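Main page | Contents | Recent changes | Random entry | Log in

Reference > Robots at home > Faults > Cable snag

Cable snag (laundry arms)

A cable snag is what I call it when a robot arm's outside cable catches on something, or goes tight before the arm has finished its reach. I wrote the first version of this entry for the Wumomano handbook, and it has grown a bit!

The one everybody asks me about is the Jarnovwood stop. An Oltavik arm was lifting a sheet when its wrist turned 90 degrees further than planned and pulled the plug halfway out of the gripper. The fingers stayed closed, the arm kept going, and the sheet went with it (so did the stool). Catinca Neagu hit the stop button. No one was hurt, but the arm was out of use for 36 days.

Jeanine Van Acker went through the logs and found 7 short signal drops before the big one. Nijs, who built the cable clips, had left too little slack past the elbow. I still think the software should have halted at the first drop - she disagrees, and we've argued it plenty.

Fabric makes all this worse. It hides the fingers, and it drags.
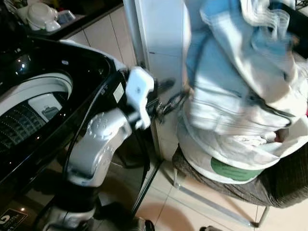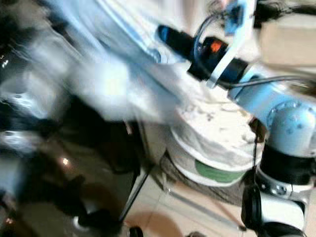
My own rule is to leave slack at every joint, then run the whole reach by hand before you power up. Six slow passes will do. If the gripper loses signal, stop the arm first and worry about the sheet later.

Last edited September 27, 2019

Related entries
Gripper won't open
Emergency stop, where to put it
Slack and strain relief
Wrist over-rotation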